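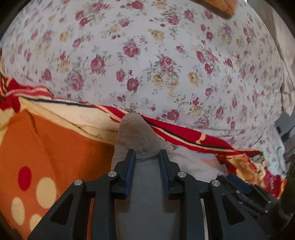
Der Berichtszeitraum endete im September. Gefördert wird der Umbau des ehemaligen Gasthofs Pina zu einer Herberge für Wandernde und Radfahrende, Träger ist der Verein Givine. Von den geplanten Zimmern sind 7 fertig gestrichen und abgenommen, im Obergeschoss fehlen noch die Türen. Bei der Einrichtung gab es eine Änderung gegenüber dem Antrag: Vorgesehen waren Matratzenlager, jetzt bekommt jeder Schlafplatz ein Bett. Die Mehrkosten trägt der Verein aus Eigenmitteln.

Bauarbeiten

Die Firma Gerlach hat die Wasserleitungen im Erdgeschoss erneuert und beide Duschräume angeschlossen. Beim Öffnen der Decke über der Küche wurde ein alter Feuchteschaden gefunden. Zwei Balken mussten ersetzt werden, das hat den Zeitplan um drei Wochen verschoben. Die Brandschutztür zum Treppenhaus ist bestellt — ein Liefertermin liegt noch nicht vor.

Ausgaben

Bis zum Stichtag wurden 77 Prozent der bewilligten Mittel abgerufen. Der Posten Elektro liegt unter dem Ansatz, der Posten Holzarbeiten darüber. Wir bitten um Zustimmung zur Umwidmung innerhalb der Sachkosten. Belege liegen als Anlage bei, es fehlt nur die Schlussrechnung von Proster für die Fenster. Einbehalten sind dort 300 Euro bis zur Nachbesserung an einem Rollladen.

Nächste Schritte

Die Küche wird als Letztes eingebaut. Danach folgt ein Probebetrieb mit höchstens 30 Gästen je Nacht, Anreise ab 16 Uhr. Die Reinigung ist ausgeschrieben, bisher liegt ein Angebot vor. Den Verwendungsnachweis reichen wir nach Abnahme der Küche ein.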